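Workshop tips: grasp planners on a budget

Treat any planner demo with suspicion. Padance claims nearly 100 percent on its own page.

1. Log the gripper opening before every close command. 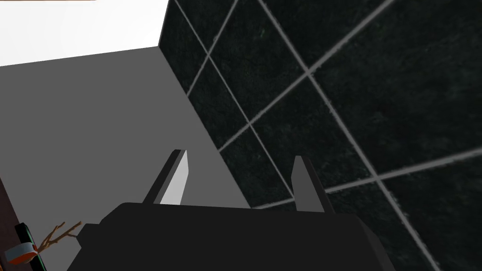 Cirnex skips this by default, so switch it on yourself.

2. Rerun the same start pose 5 times.
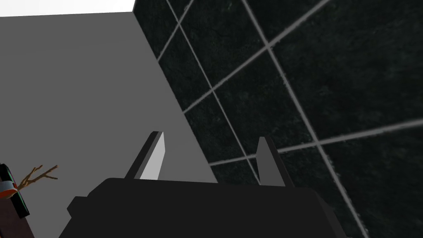
One good run proves little. Plain gray wall beside dark tile with light grout is a fair check on segmentation, and I'd try that before buying Horobets' tuning pack.

3. Don't trust "grasp OK" flags.

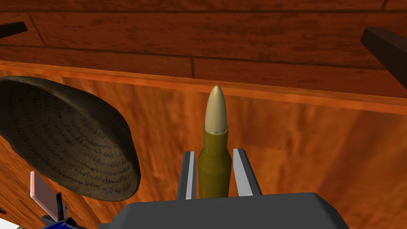

Mine stayed true for 4 cycles after I killed the force topic in July.

4. Plan both arms together, or expect elbows in the bed.
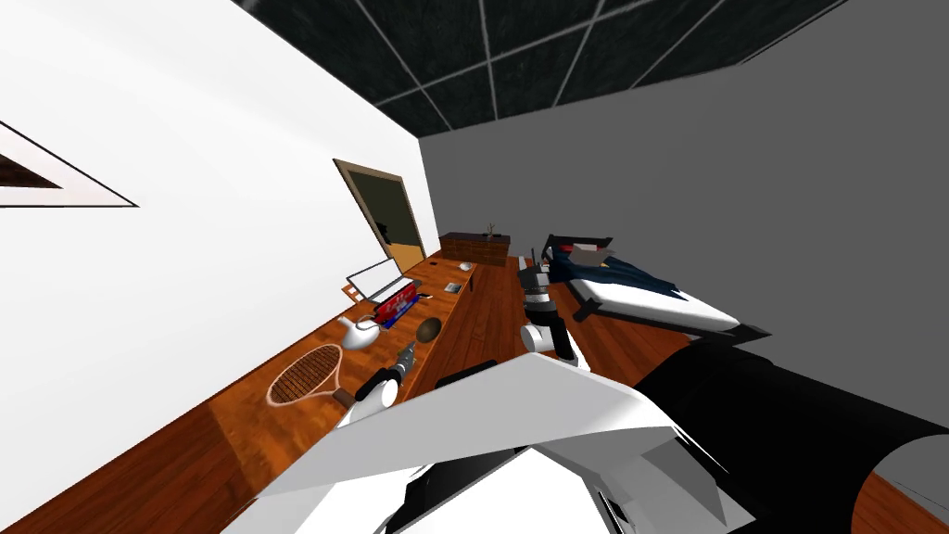 5. Keep the old Nunlow config until the new one survives a week.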